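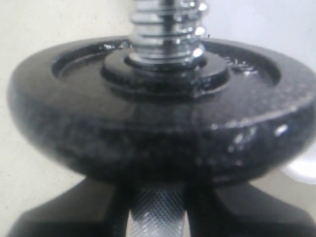 Threaded bar and one of the plates

Ustance Forums > Home Fitness > Kit and Equipment
Thread: Spinlock dumbbells or a fixed set for a small flat?

hallowmere
14 September 2019
I want to start lifting at home and can't decide what to buy. I live in a second floor flat in Mastdale with one spare corner, most of which is taken up by a clothes airer. Gym membership ran out in the spring and I'm not renewing it because the bus takes longer than the workout.

I've been lent an old threaded bar with iron plates to see how I get on. The other option is a fixed set, the kind with the weight moulded on the end. Fixed looks easier to live with but the price goes up quickly once you want more than one pair.

I'm mainly after general strength. Presses, rows, squats, nothing fancy. What would you go for?

tin_bath
Spinlock. You get every weight you need out of one pair of bars and a pile of plates, and it all goes under the bed. When you get stronger you buy more plates. I've had mine since I left college and the only thing I've replaced is a collar.

Check the plate hole size before buying extras. Standard and Olympic are different and people mix them up on the selling sites all the time.

grebe37
I'd go the other way. I had spinlocks for 3 years and what put me off was changing the weight. Undo the collar, plate off, plate on, do it up again, then the same at the other end, then the other dumbbell. If you're doing rows and then lateral raises you spend more time on the collars than on the lifting. I started skipping exercises to avoid it.

Fixed pairs, three of them, light, middle and heavy. You can add more later.

tin_bath
Or plan the session so you aren't changing weight every five minutes. Do everything at the heavy setting first, then strip the plates off once and do the light stuff.

grebe37
Fine if your programme allows it. Plenty don't. If you're doing supersets you're stuck.

oldpennine
Has anyone mentioned the floor? Second floor flat, neighbours underneath. Cast iron on a hard floor is loud even when you put it down gently. I'd spend money on matting before spending it on weights. I use two layers of rubber tile with a bit of old carpet on top and I've had no complaints. Before that I had a note through the door.

Rubber coated plates help a bit with the rattle as well. They cost more and some of them smell for weeks.

hallowmere
Good point about the floor. It's laminate here over I don't know what. The woman below works nights so I'd be training while she's asleep whichever way I do it. I'll price up some tiles.

Do the collars come loose? I did some overhead presses at the weekend and kept looking at them.

tin_bath
They can work round a bit. Ones with a rubber ring inside hold much better. Give them a tweak between sets and you'll be fine.

scuttle_and_co
They do come loose, and I wouldn't call it "a bit". Mine turned a full thread during a set of curls. I wouldn't press with them over my face without checking every single time. Also wipe the bar down now and then, grit in the thread makes the collar feel tight when it isn't.

tin_bath
A full thread in one set sounds like worn collars to me. New ones are cheap.

scuttle_and_co
They were new.

marrowfat
Nobody has said adjustable dial types. I've got the Michalski ones and they take up the space of two shoeboxes. Turn the end, lift it out of the cradle, done. Not cheap and you must not drop them. They're also long at every weight, so curls feel odd at first.

oldpennine
A friend had a dial set go wrong just outside the warranty. More moving parts. Iron plates don't break down.

marrowfat
Mine have been fine, touch wood. But yes, I'd agree if you're rough with your kit then buy plain iron.

grebe37
Worth looking second hand before you decide. The Plorkudton sale group has loads after Christmas and a fair amount in September too, when people are moving house. Fixed pairs hold their price but they do turn up. Surface rust isn't a problem, a wire brush and a thin coat of oil sorts it. Bent bars you leave alone.

hallowmere
Thanks all. I think I'll carry on with the borrowed style for now and buy a proper spinlock set with rubber ring collars, plus one light fixed pair for raises — that way I'm not changing plates in the middle. Mats first though.

Does anyone know if the thick interlocking tiles are better than one big mat?

oldpennine
One big mat if you can get it up the stairs. Tiles creep apart unless they're up against a wall. Measure the corner first and leave room for your feet.

Page 1 of 2 — 1,169 views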